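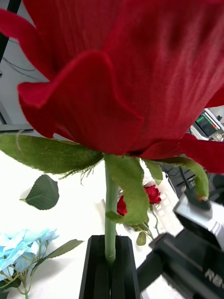 A red fabric rose with green sepals.

Dillberg cemetery to limit artificial flowers from December

July 26, 2018

Fabric and plastic flowers will have to be taken off graves in Dillberg's Lestik Road cemetery during the mowing season under rules approved by the town this week.

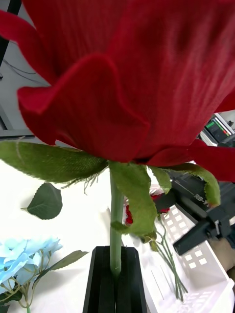 The rules take effect in December, and the first removal period starts the following spring. Mowing crews say loose threads and wire get caught in their equipment. Fabric roses, with sepals that can fray into long fibers, were named in the crews' report along with plastic wreaths and ribbons. The town logged 32 equipment repairs last year, 13 of them tied to grave decorations.

Families may still leave artificial flowers in the winter months.
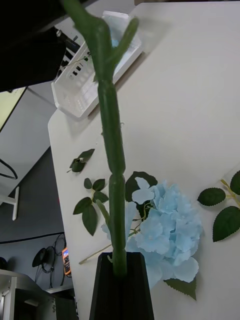
Fresh flowers are allowed all year in containers set level with the ground. Anything removed by the crews will be kept for 26 days at the Lopes Street office, then thrown out.

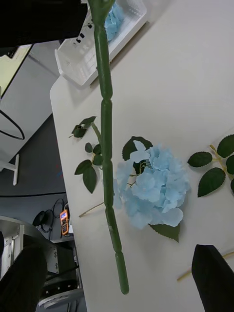
Other town business

The town also approved 3 new benches for Tutero Park. Work on the paths there continues through the summer.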